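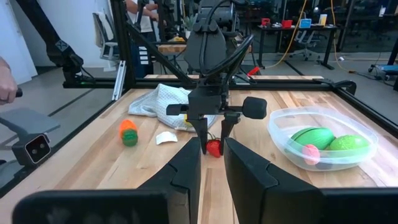 Play food leaving tacky spots on a butcher block table

Status: open, waiting on reply
Product: Kovis play food, 40-piece set
Surface: wood strip table, 54 inches long, from Adomaitis
Finish: Orov table oil, clear

Hi there! I've got a sticky table and I'm trying to work out whether it's the toys, the oil, or me. I love this set (the strawberry with the little green stem is my favorite and I'm a grown adult), so please don't read this as an angry ticket. I'd just like to stop wiping.

What happens: if a piece of play food sits on the bare wood overnight, I get a dull, tacky patch in the morning, pretty much the shape of whatever was sitting there. Some pieces do it worse than others. The strawberry barely does it. The orange vegetable with the dark green end is the worst by a mile, and it lies flat, so it has plenty of contact with the wood. The patch wipes off with a bit of effort, but by the next morning there's another one.

The table was oiled in January. I used the Orov oil, two coats, and I'll admit the second coat went on a bit thick near the middle because I was trying to finish the can. It felt dry to me before I put anything on it. The set is older than that, I've had it 18 months, and it never did this on the old table, which was painted.

What I've tried so far

Test 1. Washed everything. Warm water, dish soap, rinsed twice, dried on a towel. Put the food back on the table that evening. Tacky patches again in the morning, so if there was something on the surface of the toys, soap didn't shift it.

Test 2. Cloth underneath. I spread out the dotted gray-blue cloth and left half the pieces on that and the other half on the wood. The cloth half came up fine. The wood half, sticky! I got pretty excited about this one, but then I remembered the cloth would soak up a bit of anything, so I'm not sure it proves much.

Test 3. Different spots. I moved the worst piece from the middle of the table down to the end, where the oil is thinner, and left it 12 hours. I did get a mark but it was fainter, and I had to tilt my head to catch it in the light. I did this twice and it was the same both times.

Test 4. Odd shapes. I wanted to know if it was only the Kovis pieces, so I mixed in a few things that came from elsewhere. The green egg came from a spring basket and the pink ball is from the craft drawer, no idea what it's made of. The egg left nothing. The ball left a small greasy dot, and it has left the same dot on a paper plate, so I'd call that the ball's own problem.

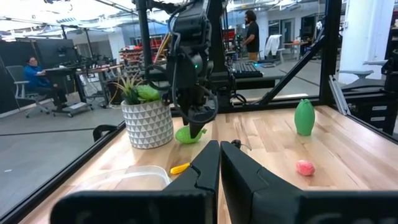
Planter on the left, egg and pink ball on the right.

The planter has been on the table since the oil went on, by the way, and it doesn't leave anything underneath. I checked. It took me way too long to think of lifting it up.

Test 5. Everything in the tub. This is what I'm doing now. The play food goes in the clear plastic tub at the end of the day and the tub stays on the table. No patches on the wood! But the pieces at the bottom feel a little grabby against each other when I take them out, and I don't remember if they always did that. The green ones are the most noticeable. I rinsed the tub and dried it and it made no difference that I could tell.

So my questions are:

Is the oil still curing and the toys are just showing it up? Or is the plastic in the toys going soft? And if it's the toys, should I be keeping them all in one tub, or does that make it worse? The tub is from Nultton, in case the type of plastic matters. There's no recycling number on it that I can find.

I haven't tried sanding and I'd really like not to. I also have nearly a full can of the oil left (a second can, I bought two, don't ask) and I won't open it until I hear back.
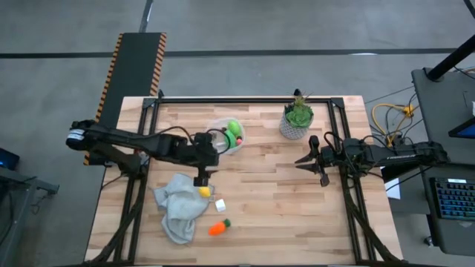

Valdis Navickas: Thanks for all the testing, it saves us a few emails. Test 3 makes me suspect the oil first. A thick second coat can stay soft underneath for a long while even when the top feels dry. Rub the middle of the table hard with a plain dry cotton cloth, change the cloth when it starts to drag, then leave that area bare for a week. For the toys, please take them out of the tub and store them with paper towel between them for now. If they still feel grabby after that week, reply on this ticket and we'll look at the toys next.

Update from me: rubbed down the middle last night and went through three cotton rags, and yes, they dragged. The wood feels a lot more like the ends now. Toys are in paper towel on a shelf, each one wrapped like a pear in a gift box. Leaving the ticket open until the week is up.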